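Bon, les amis, je me suis remis à la guitare pour de vrai depuis novembre et je vous raconte tout, thread 🎸

1/ Le déclic, c'est « Tremby », le morceau folk de Hafþór Ketilsson. Trois accords, un capo, et je n'arrivais même pas à passer proprement de Do à Fa. La honte — surtout après 5 ans de cours au collège !

2/ Du coup j'ai ressorti mes vieilles tablatures et je fais la main droite seule, en arpèges, très lentement (pouce sur les basses, toujours). Mes voisins connaissent l'intro par cœur maintenant.

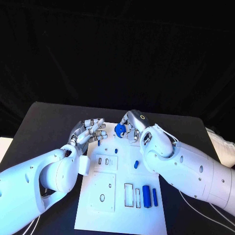
Rideau noir, plateau blanc, pièces bleues.

3/ Pour le tempo je démarre à 42 au métronome. Oui, 42. C'est interminable mais les changements d'accords passent enfin sans blanc au milieu !!

4/ Sinon j'ai trouvé la version live de Poul Overgaard sur Flimik, 2 772 vues seulement, c'est un scandale. Il la joue un ton plus bas et le refrain gagne énormément, allez écouter. 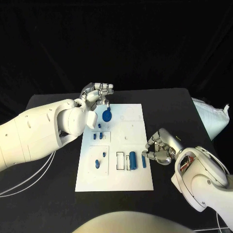

On me demande : il faut un capo à quelle case pour « Tremby » ?
Deuxième case pour la version de Ketilsson, et sans capo si vous suivez celle d'Overgaard.

5/ Prochaine étape, le pont, avec son Fa dièse mineur barré que je repousse depuis des semaines. Si quelqu'un a une position plus simple je prends, mes doigts aussi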